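About Us

Theodorakopoulos is a small bag shop and mail-order business, and if you have ever bought a crossbody bag from us you have probably also had a handwritten note from Sofia tucked inside it, usually longer than it needed to be. Sofia Theodorakopoulos started out with one table at the Gemcombe market and 16 bags, most of them orange, and she has never really gotten over orange. Neither have our customers, it seems – it still outsells everything else we carry.

We stock belt bags, crossbody bags and half-moon bags, the kind you throw on to walk the dog or catch a train, in up to 40 styles depending on the season. Fotini Andreadis chooses the colors and Rodrigo Cordero looks after repairs, so if a zipper sticks or a buckle gives out, please write to him before you give up on the bag. He likes a difficult zipper.

We get asked a lot how to keep bags at home, and our answer hasn't changed since the market days: hang them up by the straps. A little wooden rack and a handful of S-hooks will do it, and you can put two straps on a hook if you're short of space. Long straps get shortened a bit at the slider first, and the belt bags can share a hook with something bigger. It takes a few minutes on a Sunday night and it makes choosing a bag on Monday morning a real pleasure.

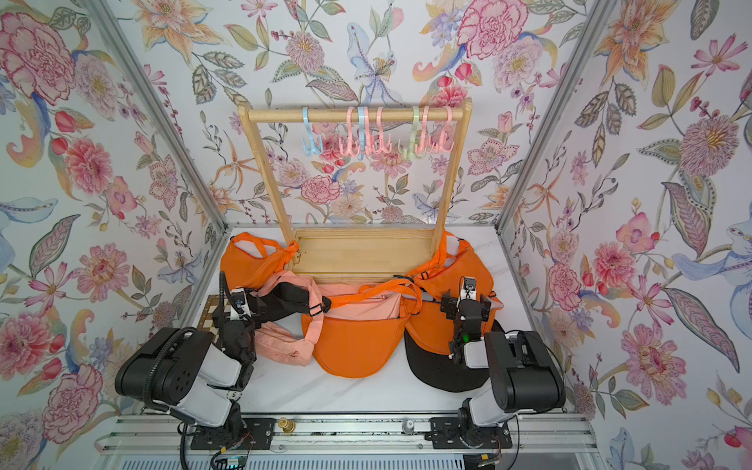
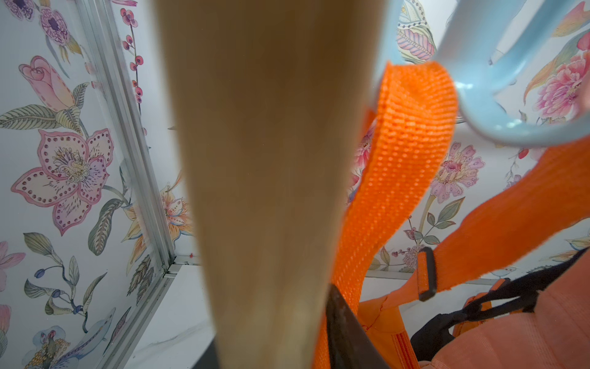
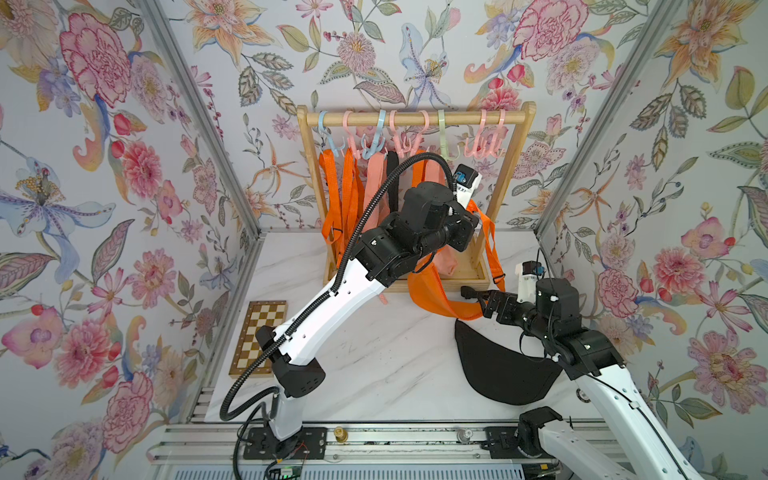 Orange bags, pastel hooks and our favorite flowered wallpaper

The pine rack with the tray at the bottom is one we are very fond of, and the tray is handy for keys and sunglasses. Pao-chu Shek, who runs our mail-order desk, has the same one by her front door – she hangs scarves on it too, and she will happily tell you about that if you call.

Orders go out from Gemcombe every weekday except for two weeks in October, when we close up, count everything and take a rest. Come by and say hello if you're nearby. The kettle is usually on, and you are welcome to try on as many bags as you like.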